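Visit Report: Household Manipulation Laboratory, Parnisow
Prepared for the Florlow working group on good practice in domestic robotics
27/04/2020

The working group visited the Parnisow laboratory to review how its written rules for tidying tasks are applied during routine sessions. The laboratory operates under the Vomby practice code, which its staff adopted in February. The code has 20 clauses, and the visit concentrated on those dealing with object handling and record keeping.

1. Release over the container

Clause 4 states that an object must be inside the line of the rim before the fingers open. An operator who is in doubt must hold position and correct the approach first. The group considers this clause clear and easy to check from the recordings.

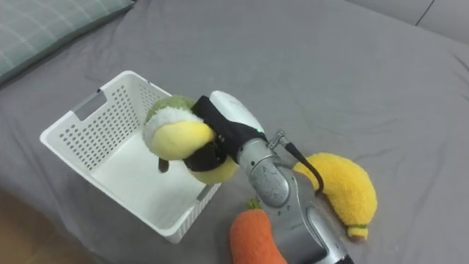
Plush fruit held over the basket, with the banana and carrot still on the gray fabric.

Soft toys are used for all introductory work. The code allows rigid items only after an operator has logged 140 accepted episodes — a threshold the group found reasonable, although the text does not say whether episodes from other sites may be counted.

2. Contact between objects

Items already in the container may touch or overlap. The operator must not press a new item down to make room, and must not use the gripper to rearrange what has been placed. Staff asked whether a light nudge is a fault. The present wording leaves this open, and reviewers at the site have marked it both ways.
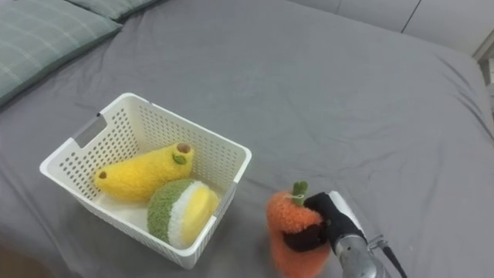

3. Grasp and arm speed

Long or curved items are to be taken near the middle, with the fingers on opposite sides. Speed is reduced before contact and again before release. A failed grasp may be tried 3 times; after that the episode is closed and labeled as incomplete. Incomplete episodes are kept — they may not be deleted by the operator who recorded them. 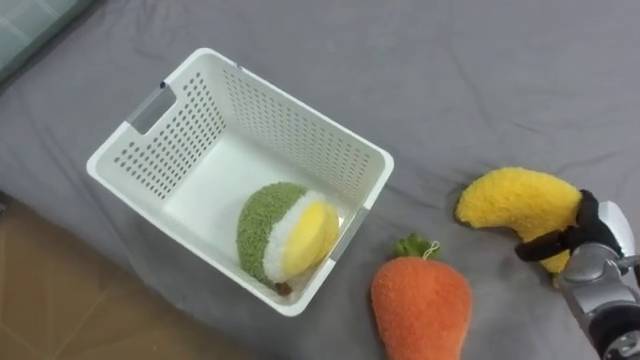 Gripper fingers around the middle of the banana, to the right of the basket.

4. Records

The group was given access to the Pandey log, which held 294 episodes on the day of the visit. Entries were legible and consistently dated. The field for cable inspection was left blank in several of them, and the laboratory has agreed to make it mandatory.

5. Points for follow-up

Clause 4 should be adopted in the Florlow draft without change.
The rule on contact between objects requires a definition of "rearrange."
Parnisow will send its revised log template before the next meeting of the working group.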